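We're looking for people to help us bring a tired old floor back to life this May! Flunico is fixing up the workroom at Skisley, and the floor comes first. It's cream colored under years of stains, and we'd love to see how far ordinary cleaning can take it before anyone talks about replacing it.

You don't need any experience. If you like scrubbing, sweeping, or trying three different cleaners on the same stubborn spot (we do!), you'll fit right in. Sessions last 90 minutes, start at 10 in the morning, and run with small groups so everybody gets a patch of their own.

**What you'll do**

- Pick up whatever is lying on the floor, then sweep
- Test cleaners on small patches and write down what you notice
- Tell Gizella Dobos which ones you'd use at home

**What to bring**

- Old clothes and shoes with decent soles
- Knee pads if you own a pair

Gloves, brushes and buckets are on us, and so is lunch afterward.

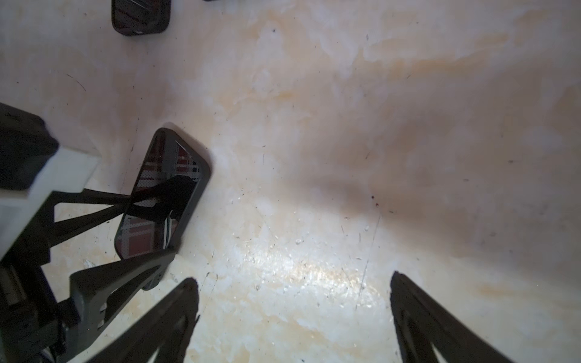
*The floor at Skisley, with rust-colored staining and fine debris.*

To sign up, leave a note for Andor Vörös at the Flunico front desk, Room 237. Tell him if mornings are hard for you and he'll try to set up a later group. Please mention any allergies to cleaning products, too!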